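Collecting & Play

The Box Is Worth More Than the Truck

Gerasimos Chatzigeorgiou keeps his best toy in a closet, inside a plastic case, inside a carton, behind the winter coats. It is a tin dump truck made by Petridis, a small firm that stopped making anything a long time ago. He has never pushed it across a floor. He bought it from a dealer who had never pushed it across a floor either, and he is fairly sure the man before that had the same policy.

"It's a great toy," he told me. I asked how he knew.

He took the question better than I would have. Gerasimos has been collecting die-cast and tin vehicles since his kids outgrew theirs, and he has heard most of the jokes. What he hadn't heard, or didn't want to, was my doubt about the price. He paid a good deal for the truck and a good deal more, by his own account, for the cardboard box it came in. Without the box, he says, it's a truck. With the box it's an investment.

I have been hearing that word a lot this year. Sellers use it for nearly everything: dolls, plush bears, plastic monsters from a vending machine. The latest to get the treatment is Zostov, a line of wooden race cars that come in numbered runs of 100. Each has a card with a signature on it. The card doesn't say whose signature it is. When I wrote to ask, I got a cheerful reply about craftsmanship and a coupon for 10 percent off.

I used the coupon. The car is fine. It rolls a little to the left. The paint on the nose chipped the first time my nephew ran it into a table leg, and he is not a rough kid.

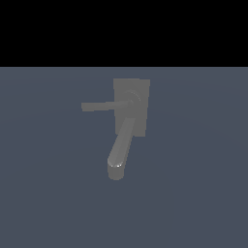 What "limited" means

Ask a seller how limited a limited edition is and you may get a number. Ask whether the same car will come back in another color and the talk slows down. Zostov's red car was a run of 100. So was the blue one, the green one, and a "heritage" red that I can't tell from the first red with both of them sitting on my desk. Grukau, which makes competing cars in a smaller size, has put out 20 versions of a single fire engine. Every one is called rare on the package.

Michalis Tsolakis used to sell both brands from a shop with a creaky rack of model kits by the register. He dropped Zostov last July and kept Grukau, mostly on account of the wheels. He thinks the collector talk has been bad for business.

"A kid breaks one, the family buys another," he said. "A collector buys one and then calls me every month to ask what it's worth."

What does he tell them?

"What they paid, if they're lucky."

The price guide problem

Much of the confidence in this hobby rests on Jistaten, a price site where owners enter what they have and get a value back. It looks official. There are charts. But the values come largely from asking prices, and anyone can ask anything. I found a Grukau tow truck listed at $69 there. Michalis had the same truck, sealed, on a shelf behind him for much less, and it had been there so long the sun had faded one side of the package.

Gerasimos checks Jistaten most mornings. He showed me his total, which had gone up since spring, and I asked if he'd sold anything at those prices. He hadn't tried. He might, he said, if the right buyer came along, though he'd hate to see the dump truck go.

I believe him about that last part. He lifted the case out to show me and spent a while telling me how the tailgate latch works, from a picture in an old catalog. He'd like to try it sometime. Then he put the truck back in the carton and moved the coats over.

Last updated in July

Get our toy and hobby stories by email. Sign up for the newsletter. You can unsubscribe at any time.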